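3.2 Where small things come to rest

We were delighted by how much the bedroom had to tell us. Our July visits to the Giltulik apartments were planned around kitchens and entryways, the places where earlier work on household clutter has mostly looked, and the bedroom was meant to be a short stop at the end. It became the longest part of nearly every visit. Figure 5 comes from one of these rooms.

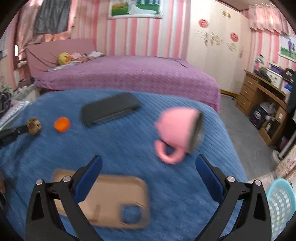
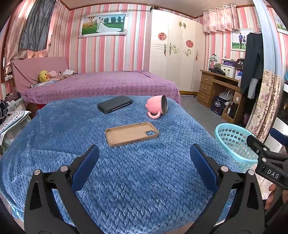
Figure 5. Small belongings on a blue cover, with the bed and its duck plush behind.

Soft surfaces hold household objects differently from hard ones, and we think the difference deserves far more attention than it gets. On a kitchen counter, people line things up against the wall or stack them, and the edge of the counter sets a clear limit. A blanket offers no such line. Things are set down wherever the hand happens to stop, often well apart, and they stay in positions that would look odd on a table. The pink mug in Figure 5 is a lovely case: it lies on its side, with its opening to the right, in the company of a phone case and a dark, round-cornered rectangular item. A mug on its side on a counter reads as an accident, and most of our participants said they would set it upright at once. On a blanket the same participants were relaxed about it. "It's a bed thing now," one of them told us, and we have been using the phrase ever since!

We call this loose kind of placement "resting," as opposed to "storing" and "parking" (Section 2.4). Stored objects have a home. Parked objects are waiting for a trip, like keys by a door. Resting objects have neither, and participants had trouble saying when they would be moved. Phone cases came up again and again under this heading. A case without its phone has no obvious shelf or drawer, so it drifts from one flat place to another — sometimes for weeks.

Plush toys behaved in quite another way. They sat with the pillows, leaned against something, and faced into the room, as the yellow duck does at its headboard. Participants described these spots with real precision, and several corrected us when we wrote "on the bed" in our notes in place of "at the head of the bed." By the scheme of Section 2.4 such toys are stored, even though they are in plain sight all day. Ginette Lévesque, who coded the interviews, first filed them under decoration and changed her mind after the second round.

The laundry basket raised a harder question. A basket on the floor close to a bed is a container, but many participants also treated it as a stopping place for things that had nothing to do with washing. We coded it as storage only where the participant named it as the proper place for the object. This rule left 13 objects unplaced, and they are taken up again in Section 5 together with the contents of coat pockets.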